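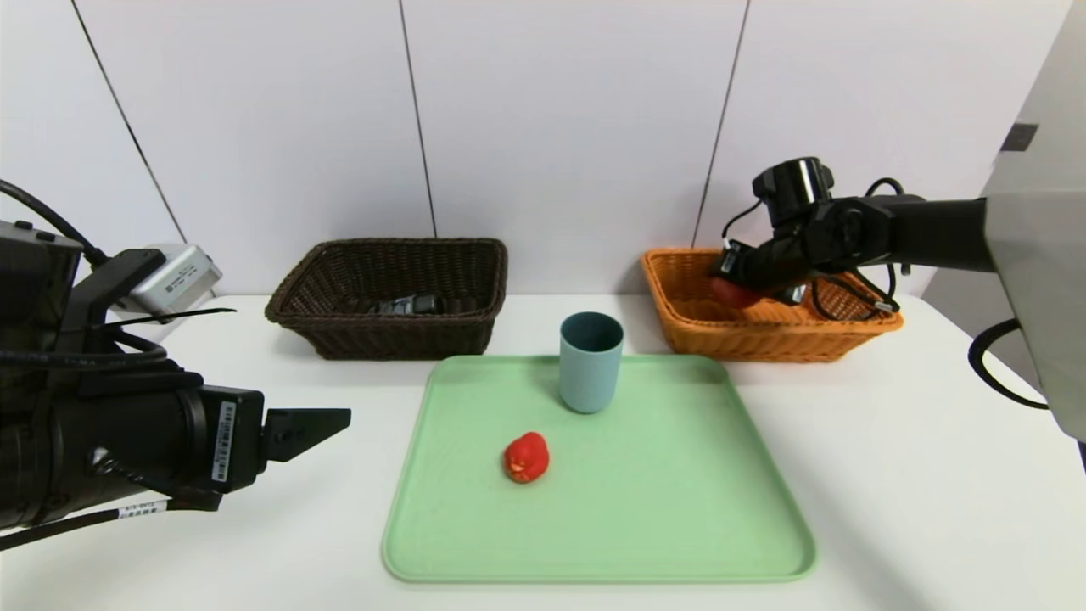
Torkthorpe, July

The woman who sorts the lost property at Torkthorpe baths works with two wicker baskets at the back of a white table. The dark brown one is for things that can go straight back to their owners. The orange-tan one is for things that need a second look.

"I had plastic crates before that and they were horrible," she says. "They cracked at the corners and you could never get the sand out. Wicker you can shake."

She bought the baskets from Hodeck, a household shop on the hill road, for £15 each. They have lasted 9 years. She wanted two different colours so that she could tell people over the phone which one to look in.

"If they were both brown I'd have to say left or right, and then it depends which side of the table you're standing," she says.

Both are rectangular and sit against the wall, which leaves the front of the table clear for sorting. Anything with a name in it goes in the brown basket. Goggles, single gloves and keys go in the other until closing — then she writes them in the book. Last month the book had 38 entries.

She wipes the table down every evening and the baskets get a brush and a wash in the yard twice a year. They dry outside, never on a radiator.

"My sister put hers on the radiator and the rim came away," she says. "She got a new one from Räsänen and did it again."

She would like a third basket, for towels. At the moment those go on a shelf in the corridor.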